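Search the minutes Enter keyword Go

Minutes of the equipment planning meeting
April, 10:00
Notes by Maite Cabello

1. Opening

The meeting started at 10:00 with the purchasing group and the two people who run the home sessions. The notes from the last meeting were accepted with one correction: the amount written under "spare parts" should have been under "repairs". The chair asked that we finish before noon, as the room was reserved after us.

2. Where we are with the garment work

The folding project, Troltent, continues with hand-held grippers in ordinary bedrooms. The home team reported that knitwear is still the most demanding material for the operators. A thick cable knit does not lie like a shirt, and a sleeve needs more room between the fingers than we assumed when we wrote the first equipment list. The group looked at the work on the bed before it went to the numbers. 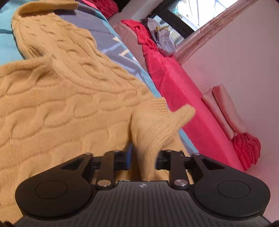
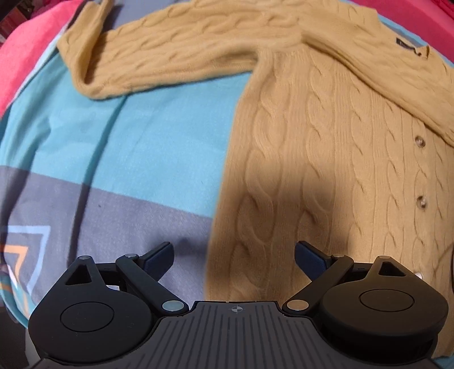
The same kind of garment, on the patterned bedding:
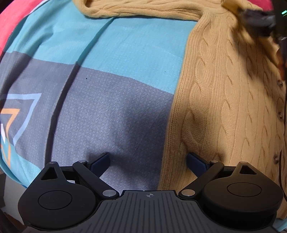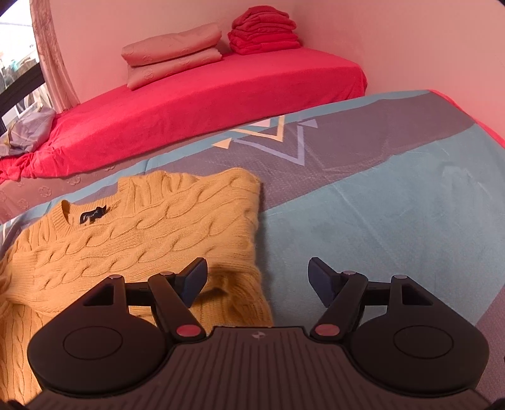
Maite Cabello
Equipment planning and purchasing

3. Discussion of the grippers

It was asked if we should buy more grippers of the present type or wait for the new model from Kinsella. The home team prefers the present type. The operators know it, and the finger pads can be changed without sending the whole tool away. Against this, it was said that the present type is wide, and that in a small bedroom two operators at one bed must plan who stands where.

The Kinsella model is narrower, but we have only seen it on paper. The sales office offers a loan of one piece for one month. The group found this a good proposal, with the condition that the loan includes knitwear and not only towels.

Decision: order four more grippers of the present type. Ask Kinsella for the loan in writing before we make any promise to buy.

4. Finger pads and small parts

The stock of finger pads is 86 pieces. The home team thinks that this is enough until the summer, the purchasing side thinks it is not. After some discussion it was agreed to order 300 more, because the price per piece goes down at this quantity and the pads keep well in the box. Screws and pins for the joints will be ordered together with them from Birkska, so that we pay the delivery once.

One member asked if a softer pad exists for wool. Birkska has a sample set. Maite will request it. No money is reserved for this point yet.

5. Garments and bedding

Until now the garments were bought one by one, with a private card and a receipt handed in later. This makes a lot of paper. It was proposed to have one yearly amount for textiles, and to buy also some second-hand pieces, which are cheaper and give more variation in weight and thickness.

The home team asked that the list contains:
- cardigans with buttons, in more than one size
- sweaters with closed neck
- bedding with patterns as well as plain bedding
- towels, if the price is good

Decision: a textile budget of 595 for the rest of the year. Receipts go to Maite in one envelope per month.

6. Software and storage

The Oleo license for sorting the recordings must be renewed in the autumn. The present license permits three users and we are already five — at the moment people take turns, and this costs time in the mornings. The larger license was found too expensive to decide on today. A second price will be requested for five users only.

For storage, the group agreed that the old disks can be used one more season if they are copied first. The person responsible for the disks will make a list of what is on each one. Two of them have no label.

7. The robot arms

The plan for next year still contains a pair of table-mounted arms. The estimate in the plan is old and does not include the stand, the transport or the training. It was discussed if we should take the item out of the plan completely. The majority wants to keep it, but as a separate page with its own total, so the smaller purchases do not have to wait for it.

A reserve of around 2000 will be kept for transport and installation. The final amount depends on the floor of the workroom, which must be measured.

8. Actions

Maite: loan request to Kinsella, sample set and parts order with Birkska, textile envelope.
Home team: list of garment sizes, written opinion on the width of the grippers.
Purchasing: second price for Oleo, order for the four grippers.
All: corrections to these minutes before the next meeting.

9. Other matters

The key to the equipment closet is missing again. Please look in your bags.

The meeting closed at 11:50.

Recent items
Minutes: repairs and spare parts
Purchase request form, new version
Troltent: notes for operators at home
Workroom floor plan
How to hand in receipts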